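Play kitchen table check – Umerholm room, December 27, 2022
Checked by: Liette Caron

I've gone through the list in the usual order, with my comments tucked under each bit. Sorry for the rambling, it's been a long month!

## Plates and play food

- [x] **Plates – no chips, cracks or rough rims.** I ran my thumb round all of the blue ones and they're lovely and smooth. They do need another wipe though (see the little black fleck).
- [x] **Play food – no splits, no loose bits.** I gave the corn a good squeeze and a twist and nothing came away. It's still my favourite thing in the Bokon basket.
- [ ] **Small parts.** Two of the peas from the Gill set have gone missing. I've put the rest up on the high shelf until we find them. 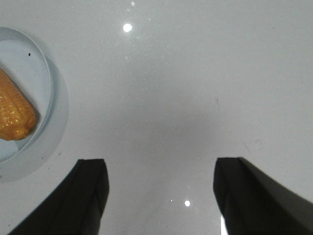

*Corn on the blue plate, table check.*

## Table top

- [x] **Stable, no wobble.** I leaned on every corner – solid.
- [x] **Edges and corners.** Fine all the way along.
- [ ] **Surface clean.** Not quite, I'm afraid. There's a dark crumb or smudge out towards the middle, a speck next to it and a bit of dust here and there. Glossy white shows everything, bless it. Please go over it with the damp cloth first and then a dry one, or it just goes streaky.
- [ ] **Glare.** The light bounces off this top something rotten, and there's a really bright patch by the corn. I'd love to try a matt cloth from Iser (they do one 400 cm long, which we could cut down). 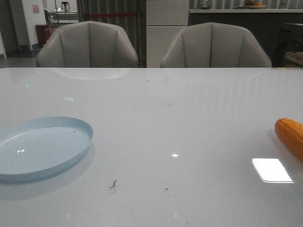

*Play Kitchen Checks, issue 18, p. 11*

## Chairs and floor

- [x] **Chairs pushed back, legs tight.** One had a squeaky screw, so I nipped it up while I was there.
- [x] **Floor clear.** Yes, once I'd moved my own bag!
- [ ] **Bin liner changed.** Forgot. I'll do it before I lock up.

## To do

1. Wash the plate and wipe the table again.
2. Hunt for the peas – try under the radiator.
3. Ask about the Iser cloth, and get a price before we say yes to anything.

Signed: L. Caron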